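羊毛针织物缩水试验记录(Ruvberg 线)

12月 记录:纺织间值班
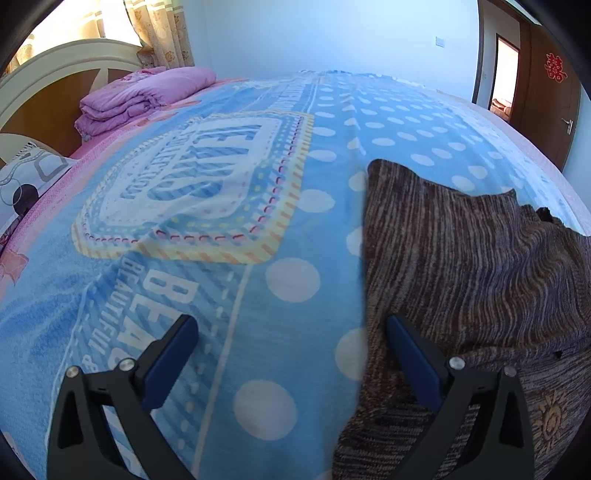

图:棕色针织衣物,平放在浅蓝色印花床单上。

上午接着做 Enness 纱的缩水。样片还是 400 针一幅,平针,洗前在台面上放一夜再量,不拉伸。上个月有人量之前用蒸汽熨过,那批数据我划掉了,没有并进表里。

水温设 22 度,中性洗液,浸泡后手压去水,不拧。同一筒纱织了 3 片,编号写在布标上,用棉线缝在左下角。记号笔写的布标上次洗花了,这回改用绣的,费时间,但字认得清。

Sayce 的对照纱颜色偏黄,跟色卡对不上,先不管,只看尺寸。横向变化小,纵向明显一些,边缘有点卷。卷边的地方量不准,改成从边往里数 2 针再下尺,之前的记录本上没写这一条,补在封底了。

下午洗第二遍。甩干机的盖子扣不严,得用手按着,已经在报修单上登记。晾网不够用,最后一片铺在毛巾上,干得慢,跟另外几片不算同等条件,表里单独标了星号。

Oltberg 那边问能不能直接给成衣的缩水率。样片的数不能直接套到成衣上,缝份和罗纹的收缩不一样,领口尤其明显。回信先给样片数据,成衣另外排。

待办:
软尺换新的,旧的前端磨没了。
洗液快用完,下单时注明无香型。
第二遍的样片明早量,量完再决定要不要洗第三遍。
没织完的那筒纱放回干燥柜,柜门上的湿度表要重新校。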